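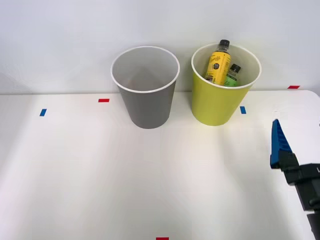

1. 준비

주방 저울의 표시값이 실제 무게와 맞는지 확인하고 보정하는 절차를 정리한다. 대상은 보정 모드가 있는 Zedau 전자저울이며, 다른 제품은 버튼 이름과 진입 방법이 다를 수 있다.

필요한 것은 500 g 표준 분동, 새 건전지, 수평계, 마른 천이다. 동전이나 생수병은 분동 대신 쓰지 않는다. 저울은 단단하고 평평한 탁자에 놓고 냉장고, 환풍기, 창가에서 떨어뜨린다. 다른 방에서 가져온 저울은 전원을 끈 채 60분간 둔다.

2. 오차 확인

전원을 켜고 표시가 0 g에서 멈출 때까지 기다린다. 분동을 접시 중앙에 올려 값을 적고, 같은 측정을 세 번 반복한다. 이어서 네 모서리에 차례로 올린다. 중앙값은 맞는데 모서리값만 다르면 보정으로 해결되지 않는다. 접시를 분리해 지지대에 낀 이물을 제거하고 받침 고무 네 개의 높이를 확인한 뒤 다시 잰다.

3. 보정

접시를 비우고 전원을 끈다. 단위 버튼을 누른 상태로 전원을 켜면 CAL이 표시된다. 버튼에서 손을 떼고 0이 깜박이면 단위 버튼을 한 번 누른다. 500이 표시되면 분동을 중앙에 올리고 PASS가 나올 때까지 탁자를 건드리지 않는다. FAIL이 나오면 건전지를 교체하고 처음부터 다시 한다.

4. 검증

분동을 내려 0 g으로 돌아오는지 본다. 빈 용기를 올리고 영점 버튼을 누른 다음 용기 안에 분동을 넣는다. 표시값이 500 g에서 1 g 넘게 벗어나면 3번을 반복한다. 용기 무게와 내용물의 합이 최대 용량을 넘으면 영점 이후에도 과부하로 표시된다. 예를 들어 1,040 g 용기에 재료 2,348 g을 담으면 저울에는 3,388 g이 걸리므로 3 kg형으로는 잴 수 없다.

5. 주기

매일 쓰는 저울은 석 달마다 확인한다. 건전지를 바꾸거나 저울을 떨어뜨린 뒤에는 2번부터 다시 한다. 보정 날짜와 보정 전 값은 저울 밑면에 라벨로 붙여 둔다.

최종 수정: 2023년 9월 8일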